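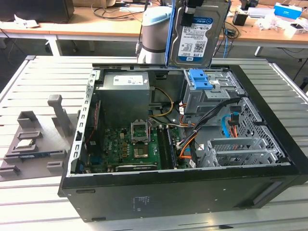

My sister says a computer is finished when the fan gets louder than the person using it, and that by this standard mine was finished two winters ago. She said it over the phone, and she could hear the fan.

I have never thrown out a computer. I say that without pride, as someone who also keeps the boxes that kettles come in. The tower I've been complaining about on this blog since spring is a black office desktop from the period when office desktops were built to survive being kicked by a whole accounting department, and I bought it used from a shop called Widberg that has since become a place for bubble tea. It did my taxes. It held every photo I took for the better part of a decade. Then it began to take 15 minutes to reach the desktop, and another few to accept that I had clicked on something.

So, one Saturday in August, surgery.

If you've only ever seen the outside of one of these, the inside is a letdown and a relief. It's mostly air and cable. You lay the case on its side, take off the panel, and there's the power supply up in a corner, a gray brick with a label full of numbers you'll never need until the one day you need all of them. There's the green board. There's a cage for the drives, with light blue plastic latches, and I want to say a word for the light blue plastic latches. Someone at a big company once sat in a meeting and argued that the bits you're allowed to touch should be a friendly color, and won. I've owned cars that were less considerate.

The cables are where the consideration ran out. The drive cables in mine are orange and light blue, and the black ones hang across the whole interior like wet laundry. I went in meaning to tidy them. I had bought a bag of 500 cable ties for this exact purpose, because that was how they came, and I will be leaving the rest to someone in my will.

The plan was modest. Take out the old hard drive, copy what was on it, put in something faster. I had also decided, on no evidence, that I would put in a better processor. The processor sits in a socket under a metal bracket with a little lever, and lifting that lever for the first time takes more force than you feel is right. It creaks. I'd read that it creaks. I still put the thing down and went and made toast.

A word about the socket with no processor in it. It's a bald little square and you mustn't touch it. All the guides say this in capital letters, and then you spend the next hour aware of your own sleeves. I've held other people's newborns with less tension in my shoulders. If you have to leave it open to go and answer the door, put something clean over it, and tell whoever is at the door to come back.

The processor I'd ordered was from a reseller named Wamach, and it was the wrong one. It would have fit a board one generation newer. The listing said so, in the second line, which I had apparently read as decoration. I emailed them and got a very polite reply with the second line pasted into it.

Which left the hard drive, the job I'd come for in the first place. A 3.5-inch drive is a lovely thing to hold. It has the weight of a good sandwich. We've all gotten used to storage that weighs nothing and looks like a stick of gum, and it's easy to forget that your vacation photos used to live in a metal box you could have stunned a burglar with. Mine came out of its cage with a squeeze of the latches and a fair amount of dust, some of it, I think, original.

Things I'd tell myself if I were starting again:

Do it on a table you can walk around. I did my last one on a bed and found a screw in March.

Take a photo of where every cable goes before you pull any of them. Then take one that's in focus.

Unplug it. Hold the power button for a few seconds after you've unplugged it. Touch something metal. I do all three in the same order every time, like someone leaving the house and checking the stove.

Leave the memory alone if the memory isn't the problem. I took mine out to clean it, put it back a hair short of the click, and got a black screen and 4 beeps. The manual has a table of beeps. I'd recycled the manual, the only piece of paper I've let go of in years.

Don't order parts after ten at night.

The copying took most of the evening, with the old drive sitting in a little dock on the desk and making the noise it makes, a sort of thoughtful crunching. I found a folder called NEW NEW that contained a single recipe for lentils. I found a resume in which I claimed to be proficient in a database program I couldn't pick out of a lineup. I found five copies of the same picture of a lake near Hellcombe, each named as if it were the final version. They all went across. I'm not a person who edits.

The old processor went back in under its bracket, the lever creaked shut, and the tower is running as I type this. It gets to the desktop in under a minute now. The fan is exactly as loud as it was, because I didn't replace the fan. It hadn't occurred to me to replace the fan, and my sister has been very good about it, in that she's only brought it up twice.

The old drive is in the drawer with the others, wrapped in a sock. A new fan is on order and I've read the second line of the listing. If anyone reading has a use for cable ties, black, slightly too short for anything you'd want to tie, the comments are open and I'll pay the postage.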